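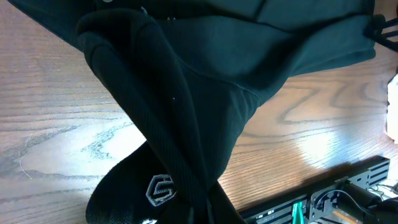 Bukola Ojo asks whether one application covers every Dridine warehouse vacancy, or whether each post needs its own form. One form covers all posts at the same site. A second form is needed for a second site.

Warehouse and Stockroom Vacancies – Frequently Asked Questions

Which sites are recruiting?
Gridmont and Jacobs. Gridmont handles inbound goods and returns. Jacobs handles picking, packing and dispatch. Vacancies at both are listed by reference number, and the list is updated every Friday.

What is the reference number for?
It links your form to a post. Returns operatives at Gridmont should quote 329. Night pickers at Jacobs should quote 151. Forms without a number are held until we can reach you by phone, and this delays them.

Do I need experience?
Not for picking, packing or returns. Reach truck posts require a current licence, and the original must be shown at interview. Copies are accepted with the form only.

How do I send the form?
Through the Atex portal. Paper forms can be handed in at either gatehouse before 4 pm. CVs sent by email are not read.

The portal rejects my CV. What should I do?
Check the file type first. Atex takes PDF and plain text files. Password-protected files are rejected without a message.

How many references are required?
2. One must come from an employer, unless this would be your first job, in which case a school or college may provide both. Relatives are not accepted.

What are the shift patterns?
Gridmont runs early and late shifts. Jacobs runs early, late and night shifts. Nights are a fixed pattern and do not rotate. Tell us at interview if you cannot work weekends – it does not rule you out, but it limits the posts we can offer.

Is training paid?
Yes, at the full hourly rate from the first day. Induction lasts 2 days and must be completed before your first shift.

Can I move between sites later?
Yes, after your probation period. Transfer requests go to Kgomotso Makhubela and depend on open posts at the other site.

I applied in May and was turned down. May I apply again?
Yes. Use a new form and the current reference number. Earlier forms are not carried forward.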